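**Portable AC or window unit for a small back bedroom?**

**dormerdan**

Looking for opinions before I spend money. The back bedroom in our house gets the sun from noon on and stays hot well past bedtime. We rent, the landlord is fine with a window unit as long as nothing gets screwed into the frame, and he is fine with a portable too. The room is 102 square feet with an ordinary double-hung window.

The two I keep going back and forth on are the Briven window unit and the Plulix portable. The Plulix is $400 at the store near me. The Briven is less, but I would want a support bracket under it, and the ones I found need screws.

Main concern is noise. Second is the electric bill. I don't care about looks.

**saltbox_kev**

Window unit. A single-hose portable takes air out of the room, blows it outside, and pulls hot air back in from the hall and under the door to replace it. You are cooling the same air over and over. I owned one for two summers and the bedroom never got below 80 on a bad afternoon.

**mrs_tolliver**

I disagree with Kev, at least for a bedroom that size. I have had the Plulix for three years in a room a little bigger than yours and it does fine. The trick is to start it early. If you wait until the room is already an oven it will run all night and you will hate it.

Wrap the hose. They sell a quilted sleeve, or you can use an old blanket and some safety pins. The hose gets hot and it is sitting right there in the room with you.

**saltbox_kev**

If you have to wrap a blanket around part of your air conditioner, that is a point against the air conditioner.

**mrs_tolliver**

It took me ten minutes and I did it once.

**gutterguard**

Dan, what floor is this on? And what does the window face? If it hangs over a walkway I would not put a window unit in without a bracket, no matter what the instructions say.

Also, there are brackets that don't use screws. They brace against the outside wall and the sill. Check the weight limit on the bracket against the weight on the AC box.

**dormerdan**

Second floor, over the side yard. Nobody walks there except me with the trash cans.

I didn't know about the no-screw brackets. That helps. The room is small enough that floor space matters too, and I had not thought much about where a portable would stand. The hose is short, so it has to be close to the window. 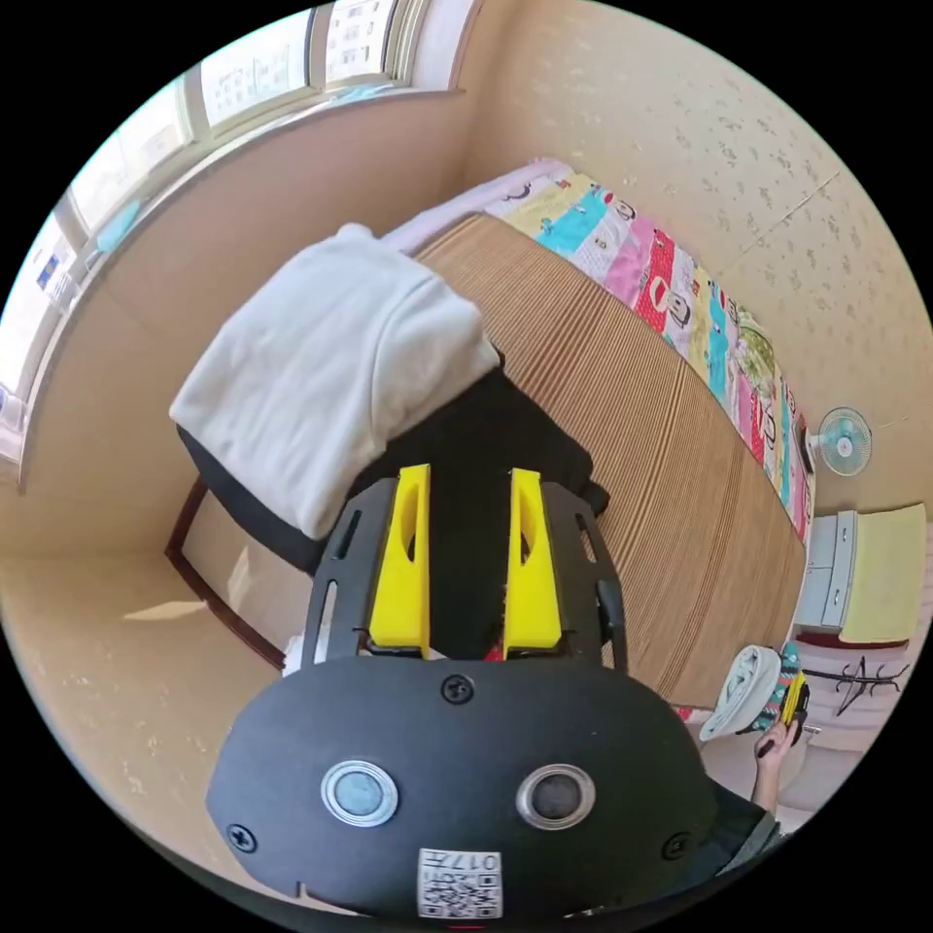 The other thing is the outlet. There is one on the window wall and one by the door, and I'm told you should not run either kind of AC off an extension cord. So whichever I get is going on the window wall. My wife would like to keep a lamp plugged in over there too.

**ohmslaw_annie**

A lamp is fine. What you want to know is what else is on that breaker. In a lot of older houses the back bedrooms share a circuit, and sometimes the bathroom is on it too. Flip the breaker off and walk around with a night light and see what is dead. If a hair dryer is going to be on the same circuit you will be resetting it every morning.

And yes, no extension cord. Plug it straight into the wall.

**dormerdan**

Did the breaker test. It is both back bedrooms and the hall light. Bathroom is separate. The other bedroom only has a clock and a phone charger in it, so I think we are OK.

**pinecone77**

Has anyone tried the Yensuk? It is the U-shaped kind where the window closes down into the middle of it. I put one in last year. It is the quietest one I have had by a long way, and you can still open the window a few inches. I paid $689 with the bracket, so it is not cheap.

**saltbox_kev**

I like those but $689 for a bedroom that small is a lot of money. A basic Briven on low is not loud. You get used to the compressor kicking on.

**pinecone77**

You might get used to it. I didn't. I woke up every time it cycled.

**mrs_tolliver**

Same here, and that is why I went with a portable in the first place. The fan on mine runs at a steady hum and I sleep right through it.

**gutterguard**

Two things for Dan if he goes with a window unit. Measure the opening with the sash all the way up, not the glass. And buy the foam strip separately. The piece that comes in the box is never thick enough to fill the gap between the two sashes, and that gap is where the bugs get in. Tridamum makes one that holds its shape, and it peels off clean when you take it out in October.

**ohmslaw_annie**

Agree on the foam. I would also hang a blackout curtain on that window before buying anything. If the sun is what heats the room, that is the cheap fix, and any unit you get will run less.

**dormerdan**

We have blinds now, the thin kind. I will try a heavier curtain this week and see how far it gets us.

Leaning toward the Briven with a no-screw bracket. The noise comments worry me a little, but the store takes returns for 30 days, so I can sleep next to it and find out. If it wakes us up I will look at the Yensuk.

**mrs_tolliver**

Keep the box.

**gutterguard**

And tip the unit slightly toward the outside when you set it, unless the manual says level. Some of the newer ones want level. Check first.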